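Hunent Completes Fiber Backbone Upgrade Between Oltska and Driltomska

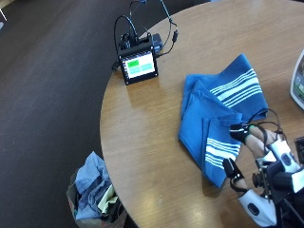 Regional network operator Hunent has completed the replacement of the fiber backbone linking its Oltska data center with the exchange at Driltomska. The company said in a statement that the new route entered full service in October, following a testing period of five weeks.

The project covered 72 miles of cable and included new optical transport equipment at both ends of the line. Dudek, the contractor responsible for installation, also rebuilt the amplifier huts along the route and replaced their backup power systems. The former cable will stay in place as a reserve path until the end of the current lease on the ducts.

According to Hunent, 1183 business and public sector connections have been moved to the new backbone. The transfers took place overnight, between midnight and 4 a.m., and customers were given written notice before each maintenance window. Two of the windows were extended after technicians found mislabeled patch panels at the Driltomska exchange. The panels have since been relabeled and the site records corrected.

Under the new design, traffic from Oltska is carried over two physically separate paths. If one path fails, routers at the edge of the network shift traffic to the other without action by the customer. Under the previous arrangement, both paths shared a single bridge crossing north of Driltomska, and damage at that point could interrupt service to the entire district.

Residential service is not yet part of the change. Hunent plans to move 2159 household connections in the Driltomska area during the next phase, which is scheduled to begin in the spring. Households will receive a letter with the date of their transfer. No visit by a technician is needed in most cases, although customers with older optical terminals may be asked to accept a replacement unit – the unit and its installation are free of charge.

Business customers who use fixed address ranges keep their present settings. Those who run their own routing equipment should check that both Hunent gateway addresses are entered in their configuration. The addresses are listed in the service notice sent to each account holder, and copies can be requested from the Oltska support desk.

Prices and contract terms remain unchanged for all existing customers. Applications for new business connections on the route are now being accepted at the Oltska and Driltomska offices.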